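4. What the pile does and does not tell us

4.1 The claim under test

Most guides to home laundry treat the unsorted heap as the problem and the sorted stack as the cure. The guide issued with the Vultham folding course is typical. It says that clothes should be spread out before anything is folded, and that a person who works straight from the heap will lose time on every piece. Tazi repeats the advice in her household manual and adds a figure: 30 percent of folding time, she writes, goes to pulling garments apart. We looked for the source of that figure and did not find one. It appears in the first edition with no note attached, and in the second edition the note points back to the first.

We were doubtful from the start. The advice may well be right for bed linen, where one sheet can trap everything else in the basket. It is less clear that it holds for a few ordinary garments of different colors, where the eye can tell the pieces apart before a hand has touched any of them.

4.2 Small mixed piles

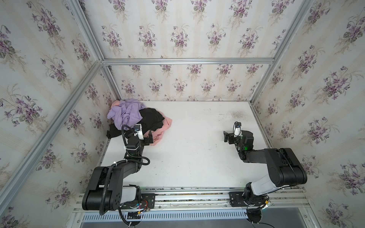
A pile of this kind is easy to describe and hard to rank. Lavender lies over black, and salmon pink spreads out to the right and the front. By the Vultham scale it would score as badly tangled, since the score depends on how many garments touch one another. But touching is a poor stand-in for tangling. Two shirts can lie flat against each other and come apart at the first pull, while a single drawstring caught in a cuff will drag half the heap across the table. The scale has no way to tell these cases apart, and its authors do not discuss them.

Color is the other gap. In the 46 heaps scored for the original scale, the garments were all white cotton. That was a fair way to keep the test simple. It was also a good way to make heaps look more confusing than the ones people meet at home, and the later writers who borrow the scale seldom mention it.

The position of the heap matters too, and here the guides disagree with each other. Brellow's handbook wants the clothes in the middle of the table, so that they can be reached from any side. Spanos prefers a corner.
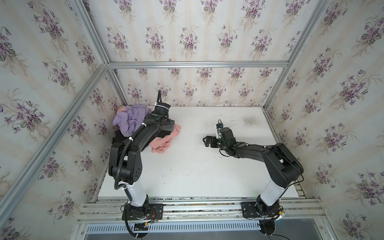

We lean toward Spanos, with some doubts. A heap kept to the back-left corner leaves the center and right of the table mostly free, and folding needs a clear flat patch more than it needs easy reach. On the other hand, a wall behind the cloth means that a garment can only be drawn out toward the front or the open side. Spanos gives no trials in support of the corner. Neither does Brellow for the middle — both simply state a preference and move on, and the 700 or so words they spend on table height are of no help.

4.3 Dark fabric

Black garments deserve a separate word. Folds in black cloth are hard to read, and in our view much of what gets reported as tangling is only a failure to see where one layer stops and the next begins. The piece in Figure 1 could be a sweatshirt or a pair of trousers. A rounded lump near its upper-left edge looks something like a folded hood, or a cuff, and we would not want to bet on either. The pink garment beyond it is simpler to follow, with a frilled edge that shows plainly against the white.

Figure 1. Black garment in loose folds, with a salmon-pink garment behind it.
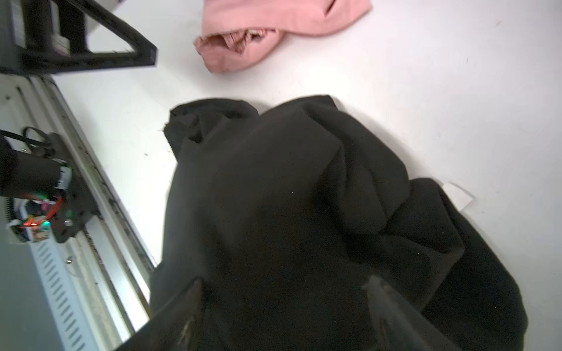

4.4 Sorting before folding

What remains of the claim, then? A weak form of it survives. Someone who can't tell what a garment is will have to open it out before folding it, and that does take time. We accept this much. It does not follow that every garment in the heap must be spread out first, which is what the guides ask for.

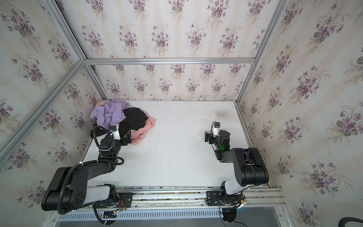
The Sturkico notes come closest to a sensible rule: take whichever piece has a loose edge lying clear of the rest. Applied to a heap like ours, that points to the salmon-pink garment, whose edge trails toward the center of the table, even though the lavender one is on top. Readers used to working from the top down may find this odd. We did at first, and we still suspect that the rule would do badly with socks, which the notes leave out altogether.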